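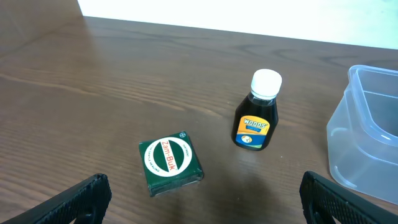
Wukesholm Makers Board > Arms and Grippers > Ridged fingers vs the soft Zestport pads

conallq
Joined December, posts: 39
Monday, October 22, 2018
Ran both sets of fingers on the weekend, same arm, same wrist cam. The ridged black ones win for me, easy. The Zestport pads are lovely and squishy but they creep on anything slick, and at 24 bucks a pair I expected better!

huerta_bot
Creep how? Mine are fine on glass. Did you bump the grip force up or leave it stock?

conallq
Stock, firmware 1717. I'm not cranking it up on a cough syrup bottle, mate.

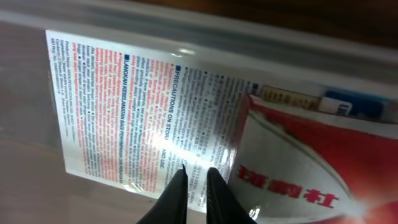
sula
My gripe is the wrist cam, not the fingers. Once you're in close the autofocus gives up and glare does the rest. Look at the label behind the clear plastic, I can make out the blue PRECAUTIONS heading and the red print is just mush. What colour lamp are you using?

conallq
Plain white, overhead. Could try a diffuser I guess.

huerta_bot
Disagree about focus, I reckon that's motion blur. Slow the approach and try again before you blame the camera.

sula
Maybe a bit of both. I'd still swap the lens.

conallq
Will do 2 runs at half speed and post them. Conall Quinlan on the parts swap page if anybody wants the pads.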